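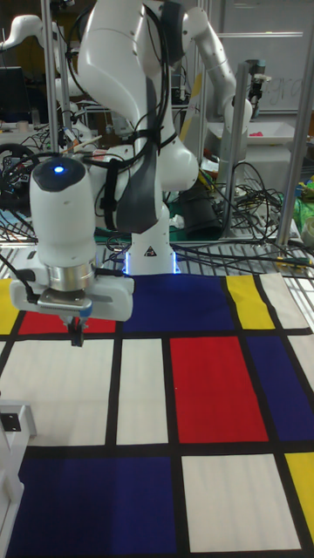
A white arm with black cables and a thin blue light round its base.

Where does cloth come from?

By Ataberk Kocabaş
Fanico Kids, July 30, 2026

Look at your sleeve. Really close, nose nearly on it. See the tiny lines? Those are threads. Your T-shirt is mostly thread and holes, quite a lot of holes.

So how do you get from a sheep, or a fluffy plant, to a shirt? Quick version coming up.

Step one: fluff

Everything starts with fibres. A fibre is a very thin, hair-like bit of stuff. Wool fibres come from sheep. Cotton ones grow round the seeds of the cotton plant, in a white puff called a boll. Linen is from the stem of a plant called flax. Silk - caterpillars! They spin it to make a cocoon. And polyester is made in a factory, mostly out of oil.

One fibre on its own, not much use. Pull it and it snaps.

Step two: twist

Get some cotton wool from the bathroom (ask first). Pull off a little bit and tug. Comes apart straight away. Now take another bit and roll it between your fingers, same direction, keep going, then tug. Harder, isn't it?

That's spinning. The twist squashes the fibres together so they grip each other. Twisted fibres are called yarn. People used to do it by hand with a stick and a weight, called a spindle, and it took for ever. A whole family might be at it all winter just for a few blankets.

Step three: over, under

Weaving needs two lots of yarn. The warp goes up and down and is pulled tight on a frame called a loom. The weft goes side to side. Over one, under one, over one, under one. Next row, swap.

We tried it at the Harju craft barn in May. Cardboard looms, 43 threads each. My scarf came out wonky becuase I pulled the weft too tight and the middle went thin. Everyone's does that the first time, apparently. The big floor loom there has 375 warp threads and setting it up takes 2 days. Before you've woven anything!

Knitting is different. Just loops pulled through loops, which is why jumpers stretch and tea towels mostly don't.

Step four: colour

Dye can go on the fluff, the yarn or the finished cloth. Old dyes came from plants. Madder root for red, weld for yellow, woad or indigo for blue. Indigo is the fun one. The cloth comes out of the pot a greeny yellow and goes blue in the air.

Printing is quicker, if you want a pattern with lots of shapes. The colour gets pressed on top, a bit like a giant stamp.

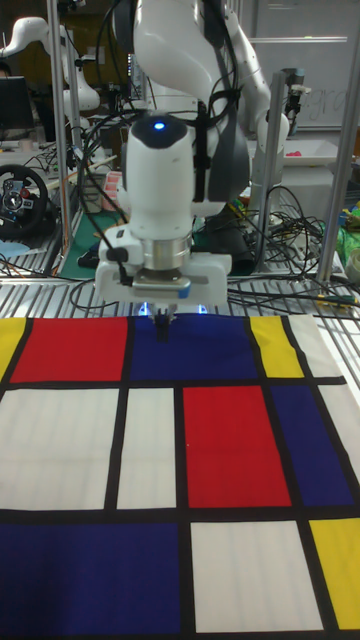 A big cloth with a Mondrian pattern. See the small fold pinched up in the blue panel?

Why does cloth fold?

Paper creases. Cloth flops. Threads can slide past each other a tiny bit, so the whole sheet bends every which way. Pinch a tea towel in the middle and lift, you'll get folds running down from your fingers.

Thick yarn, fat folds. Silk, lots of little ones.

Words to rember

Fibre: thin hair-like bit
Yarn: twisted fibres
Warp: up and down
Weft: side to side
Loom: holds the warp tight

Have a go

Cut notches along the top and bottom of a cereal box side. Wind string round for the warp. Weave wool through with your fingers. Don't pull too tight (see my scarf). If you run out of wool just tie on another colour and carry on.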